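Subject: Re: [clubs-announce] Revised dates for the second half of the season
From: Mikkel Østergaard
To: Member clubs, Hedelham and District Cricket League

Dear club secretaries,

Thank you for the replies received since Friday. The question below was raised by several clubs in similar terms, and the League office is answering it on the list so that all members have the same information.

Chak-lun Mak (Tulgate CC) wrote:
> Our ground at Tulgate is still closed by the town and we
> have been told not to expect it back before July. Are we
> required to forfeit our home matches, or may we play them
> at Bulmont if that club agrees? We would also like to know
> whether the registration deadline moves with the fixtures.
> We have 5 juniors whose forms are not yet in.

No club will forfeit a match on account of a ground closure ordered by a public authority. A home match may be moved to another approved ground, provided that both clubs consent in writing and the League office has the notice at least six days before play. Bulmont is an approved ground for all divisions except the First, where the boundary on the railroad side remains short of the required distance. Tulgate's Second and Third Division matches may therefore be played there. Its First Division matches will be rescheduled by this office.
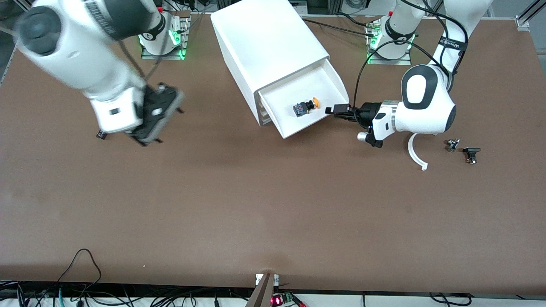

Photo: Hedelham and District Cricket League / Ingvarsson

The registration deadline does move. Forms for senior and junior players will be accepted until noon on the Friday before the first rescheduled round. The League currently has 707 registered players, and clubs are asked to check their own lists against the copy sent with the previous circular. Players who were registered before the suspension do not need to register again. Transfers requested during the suspension will be treated as received on the day play resumes.

Two further points have been raised by telephone. The Ingvarsson Cup will go ahead as a knockout without the group stage, and the draw will be sent to this list once the grounds are confirmed. The hardship fund stands at around 3,000 dollars and is open to any club that has lost gate or bar income. Applications should be made on the usual form and signed by two officers of the club.

Clubs that have not yet returned the ground availability sheet are asked to do so without delay. Please reply to the League office directly and not to the whole list.

Yours sincerely,

Mikkel Østergaard
Fixtures Secretary
Hedelham and District Cricket League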